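Plundska starts rental of hand-held gripper kits for robot training

31 December 2023

61 shares | 2 comments

The company Plundska will begin in February to rent out its Clusix kit, a pair of hand-held grippers for recording how people do small jobs with their hands. Until now the kit was only for sale, and several smaller laboratories had asked for a cheaper way to try it.

With Clusix, the operator holds one gripper in each hand and does the task directly, without a robot in the room. The movements are recorded and can later be used to teach a robot arm the same task. A cube with printed black and white markers sits over each wrist, so that the position of the hand can be followed during the work.

The rental costs 2,000 euros for a period of 40 days. The price includes two grippers, the marker cubes, cables, a carrying case and one online lesson of half a day. Insurance is paid separately. Customers who decide to buy the kit in the first year will get half of the rental price back.

Plundska says that the first kits will go to customers who already signed up on the waiting list. At present there are 61 names on it, most of them from universities and small automation firms. The company plans to have 200 kits ready before the summer — a number which depends on the delivery of the small motors and sensors.

One of the first users is Cordeiro, a packaging firm that wants to automate the folding and sorting of soft goods. It has tested Clusix in its own office for several weeks. The firm reports that new operators needed one morning to feel safe with the grippers, and that cloth was the most difficult material to pick up cleanly. It also asked for a longer cable and for softer pads inside the jaws.
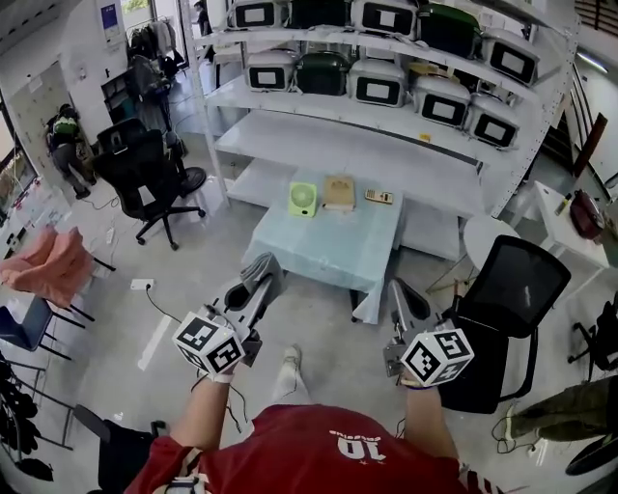

The softer pads will be part of the rental kit from the beginning. For the cable there is no date yet, and Plundska only says that it is looking at different solutions. Owners of the older kit can order the new pads as a spare part and change them at home with a small screwdriver.

The recordings are saved in an open format and can be opened in Andum, the program which Plundska offers for cutting and labeling them. Andum is free during the rental period. After that a yearly license is necessary, but the files stay with the customer and can also be read by other programs.

Orders for the rental are possible from the first day of February on the company's website.

Contact | Copyright 2023, all rights reserved | Back to top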